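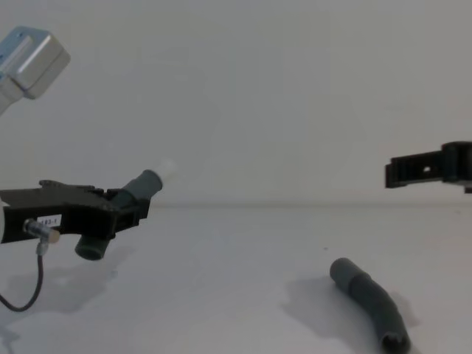 Since September I have been responsible for the water softening and reverse osmosis equipment at the Vakville site, and several readers have asked for a fuller account of how the maintenance routine is arranged. I set it out in this post, with the usual note that these are my own views and should not be taken as the position of Wubshet Laboratories or its suppliers.

The plant room serves two buildings. The older of the two, which everyone calls Pasine after the street behind it, takes softened water for the glassware washers and the autoclaves. The newer building takes purified water from the reverse osmosis unit through a closed loop. Both draw on the same incoming main, and the hardness of that supply changes a good deal over the year. I have learned to test it myself and not to rely on the figure written on the commissioning sheet.

## Softeners

The softeners are a duplex pair, which allows one vessel to regenerate while the other remains in service. Regeneration is metered by volume and not by the clock. When I took over, the meter had been set for a supply a good deal softer than the one we receive, and hard water was reaching the washers toward the end of each cycle. The setting was corrected in an afternoon. Descaling the washers took considerably longer.

Salt is checked twice a week. The level should stand above the water line in the brine tank but well short of the lid. Block salt and tablet salt should not be mixed in the same tank, and bags should be stored off the floor. If a crust forms across the top, it must be broken up by hand before any more salt is added, or the tank will look full while the brine beneath it grows weaker. 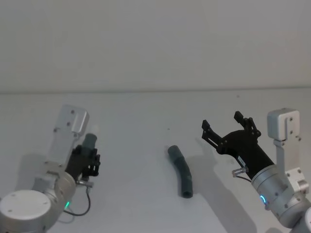 Hardness is tested downstream of each vessel with a simple drop kit. The result goes into the log whether or not it is satisfactory. A log that records only failures is of very little use to an engineer trying to establish when a fault began.

## Reverse osmosis

The reverse osmosis unit requires more patience. The readings I take are feed pressure, permeate flow, reject flow and conductivity, always at the same hour of the morning, before the washers start and disturb the supply. Flow should be corrected for temperature before any conclusion is drawn from it. Cold feed water passes through a membrane more slowly, and a winter reading can resemble fouling when the membrane is perfectly sound.

Prefilters are changed when the pressure drop across the housing reaches the limit given in the manual, or at three months, whichever comes first. The carbon filter is changed on schedule regardless of its appearance. Chlorine passing through an exhausted carbon bed will damage the membranes, and that damage cannot be cleaned away.

The loop itself is sanitized every quarter. We isolate the points of use, post notices at each outlet and rinse until the test strips show no residue. There are 103 outlets across the two buildings, including a number that are hardly ever opened. Those are flushed weekly and signed for. I would like to see several of them removed, along with the pipework feeding them, and have made that request in writing.

## The service contract

Our contract with Votside covers two planned visits a year and call-outs within the working day. Bezawit Tufa, who has attended most of them, leaves a written report that can be understood by a person who was not present, and I have come to regard that as the most useful part of the service. Her last report listed 9 items. Most were minor: a weeping union on the drain line, a missing label, a conductivity probe due for calibration. The booster pump bearings were the exception, and a replacement has been ordered.

For those about to renew a contract of this kind, I would suggest asking whether consumables are included, who holds the spare membranes, and how long the firm keeps its service records. Our previous agreement was silent on all of these points – and the membranes, when they were needed, took about 2 weeks to arrive.

I have also been asked about remote monitoring. We do not have it at present. A quotation has been received and I am reading through the terms.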